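4.2 Deferring to the first opinion given

In the group sessions the order of speaking mattered more than the content of what was said. When the most senior person spoke first, the others tended to repeat that person's view in their own words, and they did so even when their private sheets, filled in beforehand, said something else. When the senior person spoke last, the views given aloud stayed much closer to the sheets. Piątek and Stępień report the same pattern among trainee supervisors at Haugland, though their groups were larger and the sessions shorter.

We had expected the effect to be strongest among new staff. It was not. People in their first year did follow the senior speaker, but those with long service followed just as readily, and some of them moved further from what they had written. In the follow-up talks several of the long-serving staff said they had not noticed any change in their own view. One, from the Tarer site, read her sheet back and asked whether it had been swapped with someone else's.

The sheets were collected before the talk began and were not mentioned again until the follow-up. Each person rated the same 13 short problems, all drawn from everyday work: how to share out a rota, whether to report a small error, what to do about a colleague who is often late. None of the problems had an agreed right answer, and the senior speakers were told so in advance. We asked them to give their real opinion and to speak for no longer than they normally would.

Sessions were run by Cheng and Orozco in turn, at 4 sites, with 300 people taking part over the whole study. Talpur coded the recordings without knowing who the senior member was. A change of view was counted only if the spoken opinion fell on the other side of the midpoint from the written one. Smaller shifts were common, but we leave them out of this section - they are hard to tell apart from ordinary politeness.

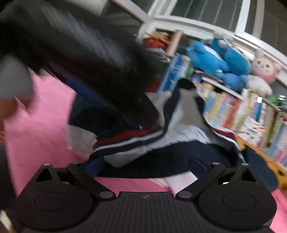

Figure 2. Tracksuit jacket on the floor, with the gripper in front of it.

Does a person need to hold real power over others for this effect to appear?
Very little is needed. In the Punorora sessions the senior member had no say over anyone's pay, hours or duties, and was simply introduced as having been there the longest. The others still moved towards that person's view, though less often than at Irkska, where the senior member was also the line manager.

The difference between those two sites is useful because the groups were otherwise alike in age, length of service and kind of work. It suggests that part of the effect comes from fear of consequences and part from a plain belief that the longer-serving person knows better. Our design cannot separate the two fully. A manager may also be believed to know better, and a long-serving colleague may have informal ways of making life difficult.

Tone played a smaller part than we had thought it would. Senior speakers who sounded unsure were followed almost as often as those who sounded certain. Phrases such as 'this is only my view' made no clear difference, and in the follow-up talks few people remembered hearing them. What did reduce the effect was a direct request for a different opinion, made by the senior speaker to a named person. Where this was done early, the next few speakers also gave views closer to their sheets. A general request to the whole group - 'does anyone disagree?' - was usually met with silence.

Two groups departed from the pattern. In both, a junior member disagreed openly with the first speaker before anyone else had replied, and the discussion that followed was longer and more mixed. We return to these groups in section 4.3, where the recordings are looked at turn by turn.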